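7 min read

May 28, 2021
By the Home & Table desk

The Second Life of the Small Appliance

The repair shop in Briem opens at nine, and by nine thirty the shelf behind the counter is usually full. Blenders come in with cracked jars. Hand mixers come in with one beater that won't lock. There are kettles, irons, waffle makers and a steady supply of toasters, most of them less than six years old and most of them worth less than a tank of gas.

The shop is called Mison. It takes up the ground floor of an old shoe store on the main street, and it charges a flat fee to look at anything with a plug. If the repair goes ahead, the fee comes off the bill. If it doesn't, the customer can leave the appliance in the parts bin or take it home.

For a long time a shop like this made little sense. A new toaster could be had for the price of an hour's labor, and people did the math. The shoe store closed, a phone store moved in and left, and the space sat empty for two winters. When Mison took the lease, the landlord asked for six months up front.

Last year changed the numbers. People were home. They made breakfast in their own kitchens every day of the week and lunch as well, and machines that had been used on weekends were suddenly running morning and afternoon. Some wore out. Stores were low on stock, delivery dates slipped, and a toaster with a stuck lever became worth fixing. In October the shop took in 80 appliances, its busiest month so far.

The most common fault in a toaster is crumbs. They collect under the carriage, the part that carries the bread down, and they keep it from reaching the catch at the bottom. The lever goes down and comes straight back up. Many owners assume the toaster is dead. The fix is to unplug it, let it cool, pull out the tray, turn the toaster over above a sink and shake it. Mison does this at the counter and doesn't charge for it.

The second most common fault is the catch itself. On most current models it is a small electromagnet that holds the carriage down while the timer runs. When the contacts get dirty, the magnet never gets power. Cleaning them is a ten-minute job once the case is open, and opening the case can take longer than that. Older toasters were closed with ordinary screws. Newer ones often use screws with odd heads, or plastic tabs that break the first time they are pried.

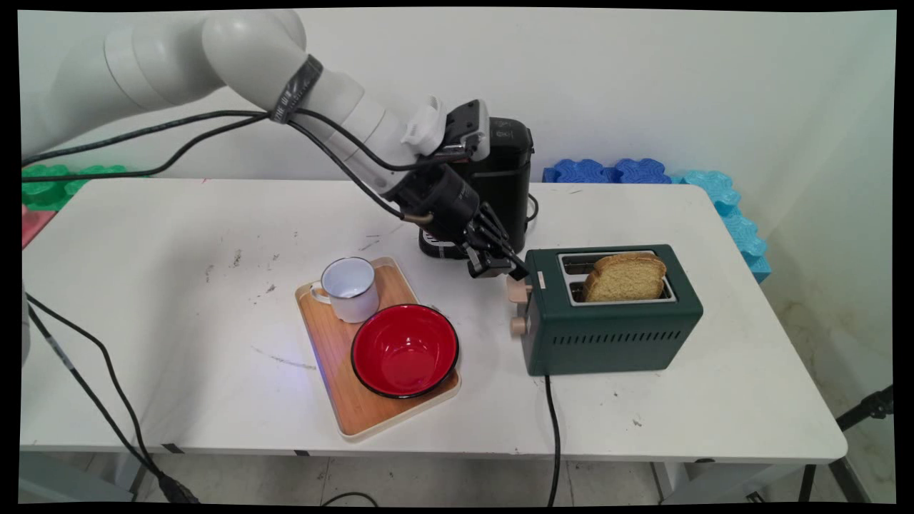
Countertop regulars: a dark green toaster and a black coffee maker.

Coffee makers are a different kind of work. Almost everything that goes wrong with a drip machine starts with minerals in the water. Briem sits on limestone, and the tap water is hard enough to leave a white ring in a glass. Inside a coffee maker the same minerals line the narrow tube where the water is heated. The machine gets slower and louder, and the coffee gets weaker. In the end a safety fuse opens and the machine stops.

White vinegar mixed with an equal amount of water will clear a mild case. Run half the tank through, turn the machine off for an hour, run the rest, then run two tanks of plain water. Check the manual first, as some makers advise against vinegar and sell their own powder. In a hard-water town this should be done every month. Most people do it once a year or never.

Replacing the fuse costs very little in parts. It also has to be done right. The fuse is there to keep the heater from starting a fire, and a machine that has blown one needs to be checked for whatever caused it. Mison won't return a coffee maker until it has brewed five full pots in a row on the bench. Anyone without experience in electrical repair should leave this one alone.

The harder question is parts. Heating elements, thermostats and switches are fairly standard, and a shop can keep a drawer of them. Knobs, levers and lids are not. Each model has its own, and they tend to be dropped from the catalog within a few years of the appliance leaving the store. A missing knob won't stop a toaster from working, but customers care about it more than they care about the wiring.

Brulatik, a parts dealer in the next county, has built a business on that gap. It buys dead appliances by the pallet, strips them and sells the pieces by mail. Its warehouse holds knobs from 600 models, sorted into shallow drawers by shaft size. The firm started with stove knobs and moved down to smaller machines when it noticed how many of the calls it turned away were about toasters and slow cookers. A plain knob sells for $2. A carafe lid for a discontinued coffee maker can go for ten times that.

Not everything can be saved. Cheap blenders often have motors that were glued in. Electric kettles with a leak at the base are rarely worth the trouble. A burned power cord can be replaced, but if the heat has reached the case the appliance goes in the bin. Mison turns away anything with a swollen battery and sends it to the county drop-off on Kaltiton Road.

There is also the matter of price. The average bill at the shop comes to less than $50, and for many kitchen machines that is still more than a replacement. Customers who go ahead tend to give one of three reasons. The appliance was a gift, or it matches something, or they liked how it worked and don't trust the new version. Saving money comes up less often than might be expected.

Anyone shopping for a new machine can look for a few things that make a later repair easier. Turn it over. If there are screws on the bottom, that is a good sign. See whether the crumb tray slides out or is fixed. Pull gently on the knob to find out whether it comes off its shaft. Look up the model and check whether the maker sells a lid, a carafe or a basket on its own. Keep the receipt, and write the model number inside a cabinet door, where it can be read after the sticker has worn off.

Mison has signed on for another three years in the old shoe store. It plans to add a second bench by fall, for vacuum cleaners, which take up too much room on the first one.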